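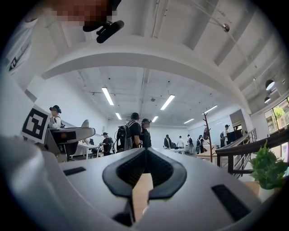
Figure 1. Light wooden block held between the jaws of the gripper.

Short Films and the Festival Shortlist: Project Report
Nermina Babić and Ekkachai Siriwan

1. Background
Our project looked at how short films get picked for awards at small festivals. We chose the Guvari Short Film Festival because it publishes its full list of entries along with the shortlist. Most festivals only publish the shortlist, so there is no way to see what was left out.

2. Method
The festival received 546 entries this year. We took the first 200 on the published list and wrote down the running time, language, and genre of each one. We then compared these with the films on the shortlist. Nermina did the data entry and Ekkachai checked it. We also interviewed two directors, Drita Nikolovski and Lumturie Zupan, in April.

3. Results
Ten films from our sample were shortlisted. Dramas did better than any other genre. Comedies were entered often but only one got through — "Cotier," a story about a ferry clerk who loses her keys. No horror film in the sample was chosen. Running time made less difference than we expected.

4. Interviews
Drita Nikolovski's film "Yuan" was left off the shortlist. She told us she was upset for a week and then sent it to a student festival in Paris, where it was accepted. She would like juries to send short written comments to everyone who enters. Lumturie Zupan was shortlisted but did not win. She said the listing helped her find a producer for her next film, and that the award itself mattered less to her.

5. Problems
The entry list is in order of submission, so our sample leaves out films sent in near the deadline. Genre was also hard to record — some directors listed two, and we used the first one given. We asked the jury for an interview but did not get a reply before the report was due.

6. Further work
Azra Angelovski, our supervisor, suggested coding the remaining entries and adding the budget of each film where it is known.

Submitted 8th August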